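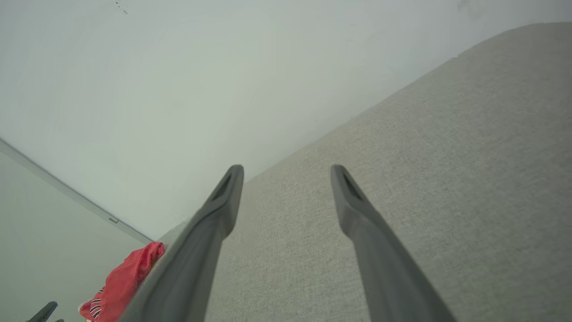
Open gripper above the upholstery, red fabric to the left of it.

Most arguments about automation at work begin with the head count. At Cesgate, where I have worked on furnished lets for 5 years, the head count has not changed since Grirkora's arms came in. What has changed is the content of the job, and I think the firm has misread that change.

The turnaround sheet for a flat lists 200 separate actions. Most are dull: pick up whatever has been left on the seating, sort it, check the fabric, move on. The arms are meant to take the picking up. A person sets the task, watches the attempt and records the outcome in the Patwood log as complete, partial or stopped.

On paper the person now does less. I would dispute that. Lifting a garment takes a few seconds and very little thought. Watching a machine do it takes longer and needs steady attention, as the person must be ready to stop it at any point. The physical load falls and the mental load rises, but the pay grade was set by the physical load.

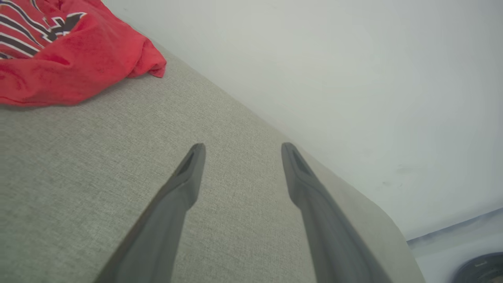

Soft items show this best. A cup has one shape and can be gripped in a few known ways. A shirt has a different shape each time it is dropped, and a finger that closes a little too low may take hold of the cover underneath. An experienced cleaner can judge a bad grip early. That judgement was always part of the trade, though it never had a line on the sheet. It now decides whether an attempt is allowed to run.

The log held 665 entries by the end of November. Each has an outcome code and a free text note, and the notes are the useful part. They are written by cleaners, in the gaps between attempts, with no time allowed for writing. Dubey, the contractor that tunes the grip settings, works from those notes and is paid to read them.

I am not against the arms. Bending over low seating all day is hard on the back, and I would be glad to see less of it. My complaint is with the accounting. If watching, stopping and recording are work, they should appear in the job description, with hours set aside and a rate attached. Cesgate has promised to review the grades in 3 months – the new sheet, meanwhile, still describes the post as light cleaning.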